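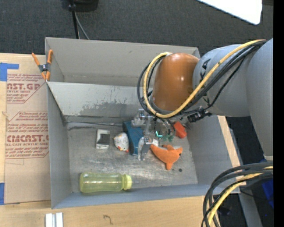

## 3.2 Cell layout and routine care

**Figure 4.** The picking cell, with the arm reaching into the bin. A spring clamp holds the upper left corner; the yellow and black cables loop around the orange joint cover.

We have come to think of the Skekar cell as a rather patient colleague, and like any colleague it does better when somebody looks in on it each morning. The bin sits on a light wooden table within easy reach of the arm, and we keep a mixed lot of everyday things in it (plush toys, a bottle, small hard pieces) so that the gripper meets both soft and rigid shapes in a single session. An inner panel closes off the upper part of the bin, and objects are placed only in the larger compartment below it.

Most of our maintenance time went to the cables, which will surprise very few readers who have lived with an arm of this sort. They travel along the outside of the segments and swing wide at the joint cover, as Figure 4 shows, and the size of that loop matters a good deal more than we first supposed. With a tight loop the wrist could not turn fully without tugging at the connectors; with a generous one, the cables brushed the objects. We settled on a compromise during July and have kept to it, checking the slack by hand every 89 picks.

The bin itself needs less fuss. Its floor has picked up plenty of scratches and pale streaks, and we chose to leave them alone, as we wanted the Pranine detector to cope with a worn, slightly shiny surface from the beginning. The clamp is another matter! If it is left off, the bin creeps along the table over a long session and the calibration goes with it. We therefore check the clamp before start-up, run the Reuter calibration routine, and allow the arm 15 minutes of slow motion before the first grasp.

Fingertips were wiped down at each cable check and replaced after 552 picks. Over the full study the cell made 2,610 picks on this schedule, and the logs kept in Stesora record every adjustment to the loop, the clamp and the fingertips alongside the grasp results discussed in Section 4.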